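Speaker notes: Small Labels, Long Grooves
Talk for the Bradport Record Collectors' evening, March

Opening (slowly, let people find a chair)

Good evening everyone, and thank you so much for coming out. I know the hall is chilly and I'll try to be done in 40 minutes, though those of you who heard me on organ trios last year will know what that promise is worth.

Tonight is about Tundport Records, a soul and jazz-funk label that ran for a few lovely years out of two rooms above a dry cleaner's. I came to it the way I come to most things, by buying the wrong record. I was after a Latin jazz album with a similar green sleeve, and I'd got it home and had the kettle on before I noticed. Then side one started, with that fat, lazy bass line, and I forgot all about the other one (I still don't own it, by the way, if anybody has a spare).

PLAY: first minute of "Harbour Lights Again". Fade under the second chorus.

The house sound

Talk about the rhythm section here. The same four players turn up on nearly everything Tundport put out, and you can hear them getting more comfortable with each other from record to record. The drummer sits a hair behind the beat. The electric piano has a bit of a rattle in the low notes, which I'm told was a loose screw, and they grew so fond of it that they left it alone.

Mention the horns as well. They couldn't afford a full section, so the one trumpet and the one tenor were recorded twice over, and if you listen closely on headphones the second pass is always a touch sharper. I find that terribly endearing.
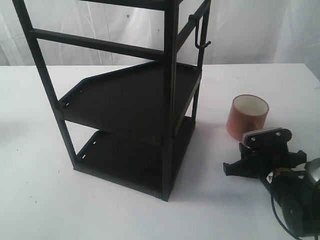 The Gridotow sessions

This is my favourite part, so watch the clock! The label's best-known album was cut at Gridotow, a converted grain store well out of town, over one hot fortnight. The first pressing was 2,000 copies, and over 400 of those went back to the plant with the labels on the wrong sides. If you have one of the swapped ones, please don't let anyone tell you it's a fault. Hang on to it.

The slow numbers were all recorded after midnight, when the trucks had stopped on the highway. On "Leave the Porch On" the singer comes in a bar early, the band simply follows her, and it's the warmest moment on the whole record. 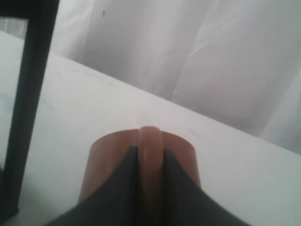
She only made the one album for them, sadly, and then went back to singing in church. The backing vocals are by her two cousins, who aren't credited anywhere on the sleeve. I'd like us to give them a little credit tonight, so perhaps pause here before the next track.

PLAY: "Leave the Porch On", all of it. Don't talk over the ending this time.

Reissues and where to find them

The Czerwiński reissue is the one to buy if you can't stretch to an original. It's a quiet pressing with a generous booklet, and the bass is back where it belongs. The earlier CD is rather thin and trims the fade on the last song, which I took quite personally.
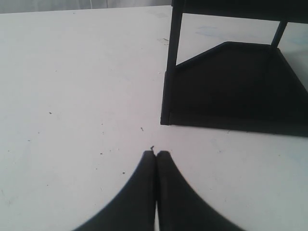
White tabletop, with a pale grey wall behind.

Questions, then tea. Remind people that the listening table is open until 9:30, and that sleeves need to go back with the right records in them, please. If there's time left over, finish with the B-side of the second single, the instrumental with the handclaps. Turn it up a bit for that one.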